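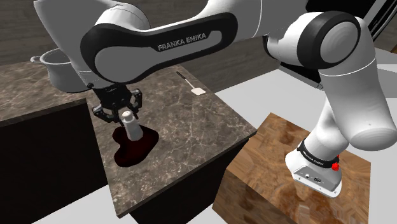 Workshops > Talks > Speaker notes
Sat 3 February – by the Olutport teaching group

Teaching by hand, teaching from a distance: notes for the speaker

1. Opening (2 minutes)

Good morning. Say the name of the project slowly, Florkemia, people always mishear it. Today I speak about how we show a kitchen task to a robot. We have two ways. In the first way a person holds the arm and moves it. In the second way the person sits at a desk with a controller, and the arm follows. In January we collected 154 demonstrations with both ways, all in simulation for the second one.

Ask who in the room has already moved an arm by hand. Wait for the hands.

We use cookies to remember your settings. Accept / Manage

2. By hand

The good side is that you feel the weight and the joints. A new person learns it in one morning. The bad side: your own arm is in the camera view, and your push goes into the force data. We had to throw away many recordings for this reason. Do not stay long here, the Vergara talk covers it better.

3. By remote control

Now the simulated kitchen. The task looks small, take the shaker by its cap. For the operator it is not small. The fingers must come down on both sides of the cap, and on a flat screen the depth is hard to judge. There is also a pot close to the left finger, so the operator cannot open a wide path on that side. The spatula lies on the other side, a little behind.

My advice to operators is to stop above the object, look from a second view, and only then go down – slowly. We keep the pause in the recording.
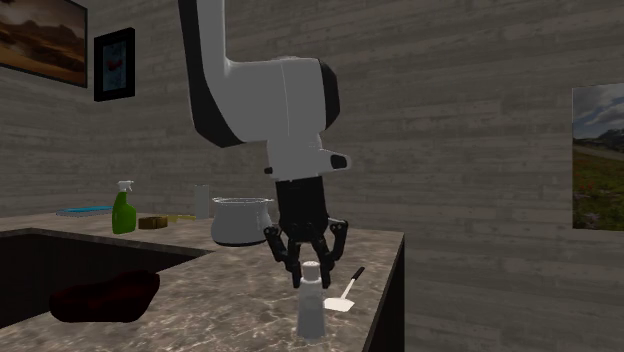 4. What we changed

– The controller now moves the gripper at half speed near the counter.
– Each operator does 3 practice runs which we do not save.
– After 12 recordings there is a break. Tired hands make bad examples.

5. Questions

If somebody asks about the real arm, say that the tests at Pliretport are not finished and I prefer to give no numbers yet.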